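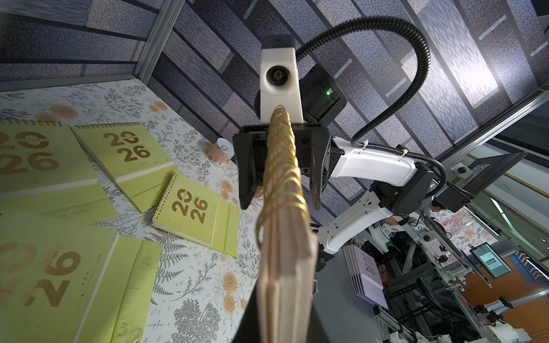 Vol. 7, No. 2

Raslow briefing service, reviewed by Tyson Penner

Raslow sends subscribers a daily digest on foreign affairs: treaty talks, sanctions, border disputes and committee hearings. I have used it since December for a newsletter with 3,000 readers.

The hearing notes are the best part. Each one gives the witness list, the main exchanges and a link to the full transcript. When the Grekatance water treaty went back to talks, the digest had both delegations' statements up the same evening, side by side and without comment.

Search is weaker. Typing "Doucette" brings up the border commission and the trade envoy of that name in one list, with no way to split them. Two of the maps were out of date, and my email to support got a reply after a week.

Merneo costs less but leaves out hearings altogether. I have renewed Raslow for another year.

September 5, 2022

2 comments | 7 shares

Related
Merneo sanctions tracker: review
Brock Desjardins on reading a draft treaty
Grekatance talks: who sits where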